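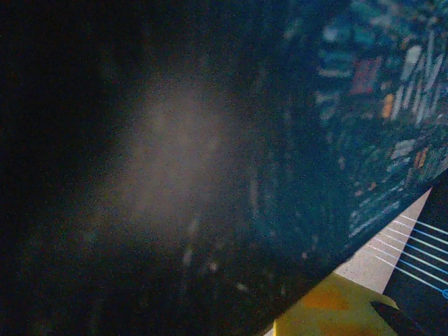 On 11/5/18 a member of the Gitwood list wrote:

> Please clarify the position on the second Carov series. The August bulletin gave an edition size of 4000, and the certificate in my box says 3499. I ordered two sets on the strength of the first number. I would also like to know if the variant figure is still packed one to a case of 20, as my retailer could not tell me.

Thank you for your message, which has been passed to the collector services desk for reply to the list as a whole.

Both numbers are correct, but they refer to different things. The edition of the Carov series two set was announced at 4000 pieces across all territories. Of these, 3499 were allocated to general retail and carry the standard numbered certificate. The remainder were reserved for Casis subscribers and are numbered separately, with a letter S before the number. The certificate should have stated the full edition size as well as the retail allocation. This was an error in the printed text, and the wording will be corrected for series three. Replacement certificates will not be issued for series two.

The case assortment has not changed. Each sealed case holds 20 figures, one of which is the variant with the gray cloak and alternate head. Retailers are free to open cases and sell the figures singly, and Gitwood has no control over how the variant is offered once a case has been opened.

Several members have also written about loose shoulder joints on the Baumgart figure. Claims for this fault should be sent to the desk with proof of purchase and the batch code from the sole of the left foot. Please do not return the figure until a claim number has been given - parcels that arrive without one cannot be matched to an order and will be delayed.

Questions on shipping should go to the retailer in the first instance. Orders placed through Casis are handled separately and should not be sent to this list.

Collector Services
Gitwood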